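How to Write a Theater Review That Isn't Just Applause

Most reviews of local shows are useless. I say this having written plenty of them. "A wonderful night out, the whole cast shone" could be stapled to any production in any town, and I suspect it often is. If you came here to learn how to be nice about your neighbor's musical, there are other pages for that. What follows is how I do it now, and you may find it a bit cold.

Before the show

Don't read the press release. It was written by someone who wants you to use their adjectives, and if you read it at lunch you'll be typing "heartwarming" by midnight. Get the running time, the name of the writer and whether there's an intermission. That will do.

Pay for your ticket if you can. People claim a free seat makes no difference to them. I used to claim it too, and then I went back over my old notices and found that I had been a good deal kinder from row C than I ever was from a seat I'd bought.

Don't trust the standing ovation, either. On opening night half the house is related to somebody.

During the show

Take a paper notebook. I've tried the apps. Grimotico promised a "distraction-free dark mode" and lit up my chin like a campfire. Pencil works better than pen if you're writing blind, and you should write big, two or three words at a time. 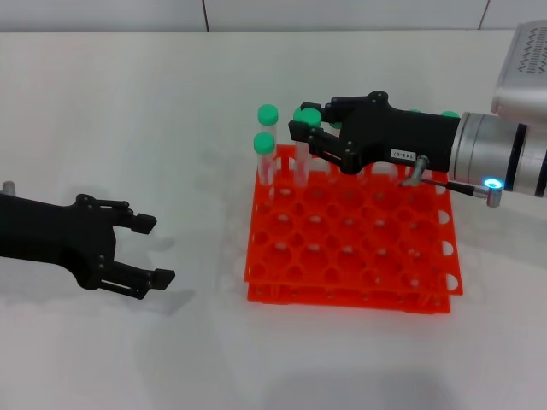 Write down what happened and leave the verdict for later. "Funny" in your notes is worth nothing the next morning. "Drops the tray, waits, picks up one spoon" is worth a paragraph. You want the line that got the laugh, the exit that took too long, the song where the people in front of you started checking their programs.

Listen to the audience but don't take dictation from it. I sat through a farce called Ceton last October in which the crowd roared at every slammed door, and there were a lot of doors. I counted 20 slams before I gave up. They were having a fine time and I wasn't, and the review had to say both.

After the show

Skip the bar. Rüdiger Seidel directed the first show I ever panned, and he was so pleasant to me over a glass of wine beforehand that it took me four drafts to say the second act didn't work. It didn't. He knew it, too, and told me so the following year.

Write your draft the same night, even if it's terrible. Put it together in this order:

1. One sentence saying what kind of show it is and where it's set. Readers need this and reviewers forget it.

2. The plot, in no more than 70 words. If you can't manage that, say the plot is hard to follow, as it probably was. Stop well before the ending.

3. The thing you'd tell a friend in the car. It's usually a performance, sometimes a set change that went wrong. Give it the most space.

4. The cast. You do not have to name everyone. The paragraph that hands each actor one compliment is the dullest in the trade and even the actors skim it looking for themselves.

5. The music, if there is any. Say whether you could hear the words. In my experience this is the first thing ticket buyers ask and the last thing critics mention.

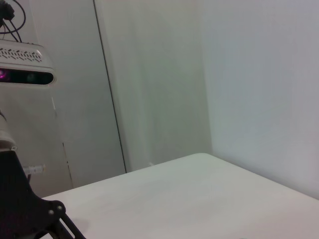
Cutting it down

In the morning, go through and strike out every adverb in front of an adjective. "Truly hilarious" is no funnier than "hilarious," and "hilarious" is no use either unless you quote the joke.

Then look for claims you can't back up. "The best thing the Pistex Players have ever done" means you've seen all of it. Have you? I've seen 2 of their shows, so I keep quiet on the subject.

About star ratings

I don't believe in them. Editors do, so you'll likely have to supply one. Rainer Heitmann, who edited me for years, used to add a star if he'd liked the poster. My own habit is to write the whole piece first and pick the number last, and if the number surprises me I go back and fix the text.

If the company complains

They will, by email, usually before noon. Correct anything factual, such as a misspelled name or the wrong composer, and do it quickly. Leave the opinion alone.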